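Latel wooden paddle brush, rectangular head

Bought in October to replace a nylon-pin brush that had lost a third of its tips. The Latel came in a plain carton with a card sleeve and no care leaflet. Hair used for testing: shoulder length, medium thickness, slight wave.

Construction is conventional. A rectangular wooden head carries a dark cushion pad, and the wooden pins are set into the pad in rows. Pin tips are rounded and I found no splinters when running a cotton cloth over them. Finish on the handle is smooth and even, with no raw patches. The air vent in the cushion is small and clogs with lint, so clear it with a toothpick now and then.

On dry hair the brush does its job. Pins flex with the cushion and release before they pull. Static is lower than with the nylon brush. On damp hair it is slower, and I would not use it there anyway, as the pad holds moisture. It is a poor choice for blow-drying, and Latel makes no claim for it in that role.
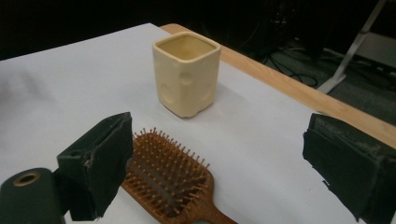

Latel brush with the small square cup used for storage.

Storage took some trial. The handle is too thick for the slot in my Besomis drawer insert, and the head will not sit flat in the shallow tray. I now stand it handle down in a cream ceramic cup from Gidey, dimpled on the outside, with a thick rounded rim. The cup is small and the brush leans, but it has not tipped over so far. A heavier cup would be better.

Cleaning takes five minutes: comb out the hair, wipe the pins with a barely damp cloth, dry with the pins facing down. Do not soak it. After 2 months no pins have loosened and the cushion has kept its spring.

Pros: low static, sound finish, good pin tips.
Cons: thick handle, vent collects lint, no care instructions supplied.

Recommended for dry brushing. For wet hair, buy something else.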